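Natdale gets a house rulebook for two-armed robot cells

I stopped by the Natdale workshop in July expecting a quick chat and left with a nine-page handout and a lot of opinions about cables. Puken, the outfit that runs the place, has finally put its rules for two-armed cells in writing, and starting next month everyone who uses one has to follow them.

The big change is the daily check. Before the first task, the operator runs both arms through their full reach at low speed and watches the cables the whole way (yes, the whole way!). Every cable needs enough slack for the wrist to turn, and it has to be tied down wherever it could snag. Ties get replaced every 300 hours, and I'm told that one started an argument. 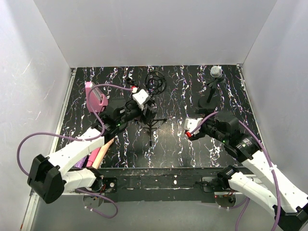
Two arms at work over a tabletop with a microphone, a small tripod and other items.

Then there's the stuff on the table. Under the new rules, anything tall or thin goes on the setup sheet before the arms are switched on, and the two arms can't go for the same item at the same time. If somebody has to reach in, both arms stop – even if only one is anywhere near your hand. I like that one a lot.

Logs are the part people grumbled over. Each stop gets a line with the time and the cause, and the sheets stay on file for 30 months. Tesulano, which shares the building, used a draft of the rules this spring and logged 931 stops, mostly for cables and crowded tables. Its crew asked for a shorter form and got one.

MacAulay will do the first outside review once the cells pass 1,000 hours under the new rules. Copies of the handout are at the front desk.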